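### 3.2 Collection of demonstrations

Demonstrations were given in two ways. In the first, the operator held the arm by the wrist and moved it through the task by hand, with the joints in gravity compensation. In the second, the arm was driven from a hand controller over the Plorberg link, and the operator watched the workspace directly. Both modes write to the same log format, so the learning stage described in Section 4 doesn't need to know which mode produced a given run. Joint angles, gripper opening and the wrist image are stored against a common clock.

Each operator recorded 112 runs, split evenly between the two modes. A run was stopped after 60 seconds if the task had not been completed, and was kept in the log with a failure flag. Start poses were drawn from the list used by Rimkutė in the earlier Butodska trials, with the two poses nearest the joint limits removed.
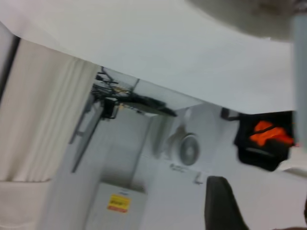 **Figure 3.** Wrist view during a fast change of orientation. Part of the gripper is at the upper right; the wall fan and the curtain belong to the background.

Large wrist rotations are common in hand-guided runs. Operators tend to swing the whole forearm of the robot when they want to change the approach angle, and the wrist view then leaves the work surface for a short time. Frames of this kind carry little information on the task but a good deal on the room, and a policy trained on them without care may come to depend on background features. Under remote control the same change of angle is made more slowly, as the controller limits angular speed.

We therefore compute a sharpness score for every frame and mark those that fall below a fixed threshold. Marked frames are not deleted. Their joint data are still used, while the image term in the loss is set to zero. Removing them outright left gaps in the trajectories, and the Clodport segmentation step then placed false boundaries between sub-tasks. Across all runs about 2300 frames were marked, most of them in hand-guided runs and close to the start of the reach.

The threshold was set once, on runs from a single operator, and was not tuned again. A lower value kept more images but made training less stable from one seed to the next.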